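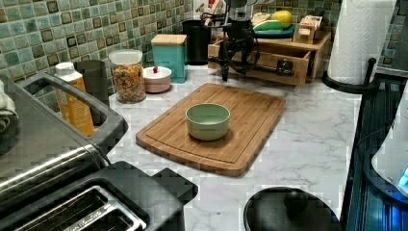 A sage-green bowl on a bamboo cutting board, with a jar of rainbow pasta behind.

Talon opens nutrition label help line in Menzies

Talon will open a free phone service in October for Menzies residents who want help reading nutrition labels. Dietitians will answer calls from 2 pm, and each call may run for up to 14 minutes.

The service follows a trial in Traltmont that took around 800 calls. Most callers asked about sodium, fibre and serving sizes — in particular, how to compare two products with different serve sizes.

A printed guide, published by Prosen, will be posted to callers on request. It covers seven food groups, including yoghurt, breakfast cereal and canned soup.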